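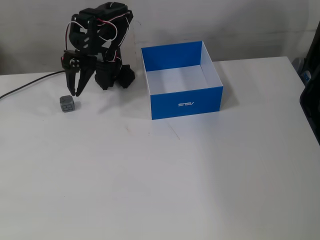

Hi Osvaldo – quick update on the Pedimby sensor chip as of 31 March 2019. The first batch came back from Kikthorpe and I'm really pleased with it! We ordered 800 parts, 456 are tested so far, and 223 of those are already with Benítez for the field trial.
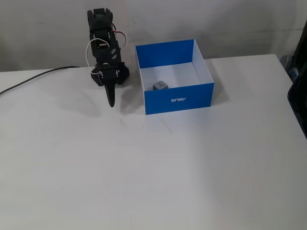 Black arm over the white tabletop

Money is fine. We did pay extra for shipping (I grumbled, then signed), but Lourenço got the packaging quote down enough to cover it. Muta wants another 100 parts before July and I've said yes, pending your okay.

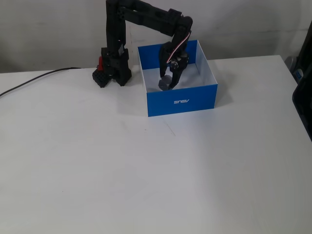

The one thing still bugging me is the datasheet. The power figures need redoing for the new revision – Lourenço has started on them and I'll send you the draft when he's done.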